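Gallery: The Back Room at Porkance, Unit 2

We took the lease on a Tuesday and have been tidying it ever since. The listing promised 321 square feet of "flexible space," and it has flexed into a kitchen, a storeroom and the spot where everyone leaves their stuff.

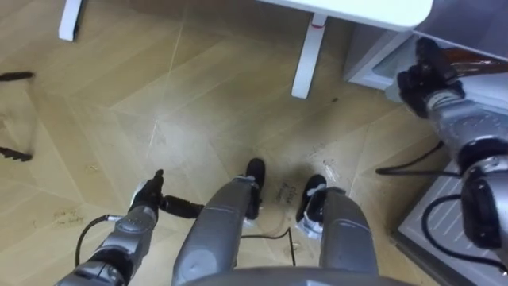 The floor won the argument over carpet, mostly on price. Ustow quoted us 200 dollars for a deep clean, and we said we'd think about it. The big pale zigzags look very grand until you get to the scuffs and dark specks, and then there's the black marker handwriting, which I read as something like "Close Arm." Mopping is on the list. So is finding out what takes off marker — suggestions welcome.

The kitchen end is in better shape, if you grade kindly. 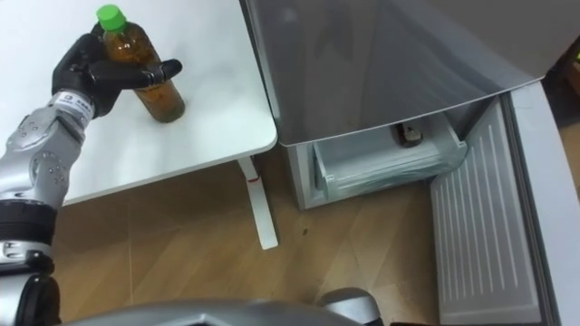
Photo: Akl / Porkance gallery

White table, gray fridge, and a bottle with the greenest cap in the building. My money is on tea. The drawer down below is pulled partway out, a look we seem to have settled on. The table cost 80 dollars secondhand and wipes down nicely, so naturally it's the one thing we all praise when visitors come.

Shelves go up in April.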